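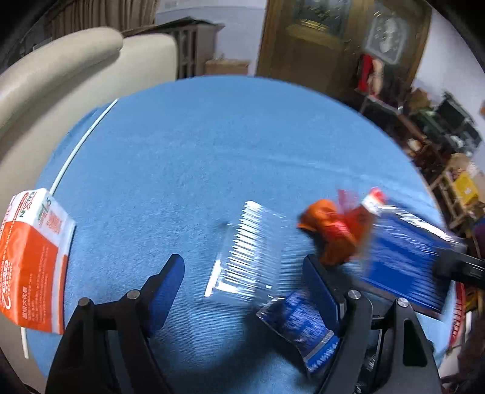 Sternside Handling Group – Equipment Planning Meeting

Minutes of the meeting held on March 3, 2025, Sternside, upstairs meeting room

Present: Fiachra Doherty (chair), the workshop lead, the data lead, the finance officer, two of the collection team, the software lead (by phone, items 3 to 6 only)
Minutes taken by: finance officer

Apologies: the site manager at Marnness

1. Minutes of the last meeting

Agreed as a correct record with one change. Under the item on storage, "returned" should read "reordered". The drives had not been returned and are still in use.

2. Matters arising

The quote for calibration boards has come in and is lower than we allowed for. Ordered. Delivery note to go to finance when it arrives.

The insurance question about equipment used away from the building is still open. The broker wants serial numbers for everything over the excess. The workshop lead has a list but it does not include the spare camera mounts. Carried forward.

3. Hand-held grippers

The current stock is 14 units. The collection team reported that 2 of these are out of action, both with play in the finger joint that tightening does not cure. Three more are usable but stiff to close.

The workshop lead went through the options. Marín can supply complete units at £261 each, delivered, with a lead time of 18 working days. They can also supply finger sets on their own but would not put a price on these until they know how many we want. Making the linkages ourselves is cheaper on parts, but it would take up the workshop for most of a month and the bench is already booked for the arm mounts.

There was some discussion of whether to buy complete units or parts. Collection team would prefer complete units because swapping linkages in the field has led to mixed sets, and mixed sets do not open to the same width. Fiachra asked how much difference this makes to the recordings. The data lead said the width is read at start-up each time, so a mixed set can be corrected for, but only if somebody has noticed and logged it. Two sessions in the last batch were not logged.

Agreed: buy four complete units now from Marín. Ask for a written price on finger sets before the June order.

Action: workshop lead to place the order. Finance officer to raise the purchase number.

4. Test packs and table covers 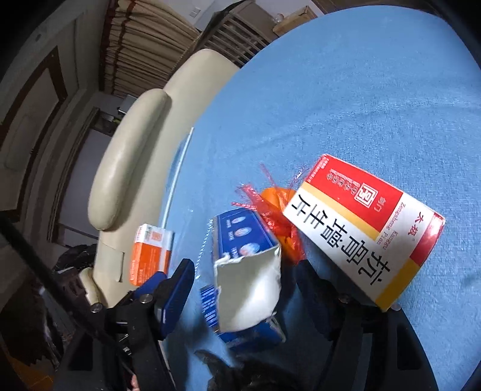

The budget has no separate line for objects to pick up, and the collection team asked for one. Up to now people have brought in empties or bought things on petty cash, and the receipts are hard to match to sessions afterwards. The team's main point was about wear. A torn blue box with a ragged open end is a different thing to pick up from the same box with its end flap closed, and once a pack has gone like that it stays like that. They would like to keep some damaged packs on purpose, because that is what people have in their homes, but to know which is which. The data lead agreed and said the mix matters too: a large carton lying tilted, with a plastic-wrapped item partly hidden behind it, is harder than the same two side by side, and the sessions need plenty of both.

The software lead asked for more clear and shiny packaging. Glare on clear film is still the commonest reason for a poor depth result, and the test set is short of it. Matt cartons are well covered and no more are needed for the time being.

Fiachra asked for a figure. The team had not costed it. It was agreed to open a line for test objects and to fund it from the underspend on calibration boards for now, with a proper estimate to follow.

On covers, the blue cloth is well liked for picking work as packs do not slide about on it. Dark blue pads against blue cloth are less good for the software, which sometimes loses the edge of the finger. Options are a cloth in another colour, pads in another colour, or leaving it alone and dealing with it in processing. The software lead said not to change the pads halfway through a batch. A second colour of cloth to be bought and tried in the next batch. No objection.

Action: collection team to send a costed list of test objects, marked new or damaged. Data lead to add a condition field to the session sheet.

5. Fixed arm for Marnness

The plan approved last year was for one arm at Marnness, to run what has been learned from the hand-held sessions. Clileo have sent a revised quotation. The arm itself is unchanged. The controller has gone up, and they now charge separately for the first year's support, which had been included.

The finance officer said the revised total is still inside the capital allowance but leaves nothing over for the bench, guarding or electrical work. The site manager had sent a note saying that the existing supply will do but that the floor where the bench was meant to go is not level. A steel frame with adjustable feet would get round it. No price yet.

Discussion of leasing. Clileo offer a lease but the term is longer than the project has left to run. Fiachra was not in favour. The software lead asked if the purchase could wait until after June, by which time there will be enough recorded material to know what reach is needed. At present the reach is a guess based on one table size. The workshop lead was worried about the quotation running out and the price going up again.

The data lead pointed out that most recordings so far are on round tables in ordinary rooms, with a sofa or other furniture close by, and people move round the table as they work. An arm bolted to a bench cannot do that. Either the arm goes on a trolley, which needs more floor and a heavier base, or the tasks for Marnness are picked so that everything is within reach from one side. The second was thought more sensible for the first year.

Agreed: ask Clileo to hold the price until the end of June. If they will not, bring the item back before the quotation runs out. No order to be placed until there is a price for the frame.

Action: Fiachra Doherty to write to Clileo. Site manager to get a price for the frame.

6. Storage and computing

Storage is filling faster than forecast. The sessions are longer and the team now keeps the failed attempts as well as the good ones. The data lead wants to carry on keeping them. A further set of drives will be needed before the summer and can be met from the running costs line. The request for a second processing machine was put back to the next meeting – the software lead is to show how often the present one is actually full.

7. Budget position

The finance officer gave a short report. Running costs are on target. Travel is under, as the Marnness visits have been combined. Workshop consumables are over, nearly all of it screws, pad material and adhesive bought in small amounts at full price. One bulk order each quarter was suggested and agreed.

Small purchases must have the session number written on the receipt. Several in the last claim did not and were paid this time only.

8. Any other business

The carry cases for the grippers do not fit with the camera mount attached. Workshop lead to look at cutting the foam before anyone buys new cases.

The key to the upstairs cupboard is missing again.

9. Next meeting

Date to be circulated once Clileo have replied.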